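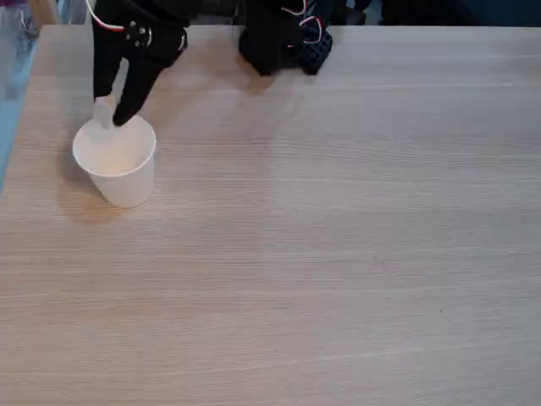

Cup Night at Garkwood

It's a quarter past six on a February evening, and the second-floor workshop at Garkwood Community College smells like coffee and warm electronics. Fifteen students have crammed themselves in among the benches, most still wearing their coats, and every one of them is staring at a paper cup.

"If it squashes, we start again," says Perla Cortés, sliding her laptop a little farther down the bench. "If it tips, we start again. If Kang sneezes, we probably start again too."

Kang is the robot. It has two black hands, a tangle of red-and-white wire and a name that won a very close vote over Gromo, which went to the software instead. Together they're the Garkwood Robotics Club's entry in the Drundley Challenge, a student contest where machines have to do the sort of chores most of us manage before we're fully awake. Set a place at a table. Hang up a dish towel. Pick up an empty paper cup and hand it to a judge with its shape intact.

That last one sounds like the easy points. It's the one that has eaten the club's winter!

A paper cup is a wonderful, maddening thing to hold. It weighs next to nothing, so a clumsy nudge sends it skating across the table. The rim is stiff and the wall is soft. Grip it around the middle with a little too much force and it folds in on itself with a sad crunch the club members have learned to recognize with their backs turned.

The team's first plan was to wrap the whole hand around the cup, the way you'd grab a soda. They worked on that for weeks. Then Houda Fahmy, a second-year student who came to the club from the nursing program, pointed out that she almost never picks up an empty cup that way. When she's clearing a table she comes in from the top, hooks a finger inside the rim and pinches. She showed them with her own lunch leftovers, and the programmers went quiet and started typing.

So now Kang goes in from above. One finger heads for the inside of the rim while the others find their places near it, and the whole trick is in how slowly they close. Gromo records each attempt, and the club's log stood at 435 tries when I visited. I got to scroll through it, and the notes column is a joy. "Nice approach, bad ending." "Cup on floor." "Cup on Houda." "YES," all in capitals, followed on the very next line by "no."

What struck me most is how much of the work happens before anything moves. Two students bend over a bench discussing whether the wrist should tilt another 4 degrees. Somebody else is tightening the little screws near the knuckles, which work themselves loose over a long session and have to be checked between rounds. Fahmy reads out numbers, Cortés types them in, and people lean on the backs of chairs and argue, cheerfully, about friction.

Cortés is studying to be a machinist and had never written a line of code before she joined. She's now the person everybody asks. "I like that I can touch it," she told me. "I change one number, and the finger comes down a tiny bit to the left, and there it is. I went home after my first night here and I couldn't sleep, I was so excited. My mom thought something was wrong."

Fahmy has her own reasons for staying. She has spent enough shifts helping patients with a drink of water to know how much careful handling goes into it, and she'd love to see machines that could help people do it for themselves at home. She's realistic about how far off that is. She also thinks that a roomful of students with a sleeve of cups is a perfectly good place to begin.

The Drundley Challenge gives each team 3 runs at each task, and only the best one counts. Garkwood will be up against bigger schools with bigger budgets, and the club is thrilled about it. They want to see what everyone else did about the cup. Cortés already has a list of questions for the other teams, and it runs onto a second page.

Back at the bench, somebody sets out a fresh cup and steps away. Coats rustle. Cortés looks over at Fahmy, who nods.

"Okay," she says. "Going slow."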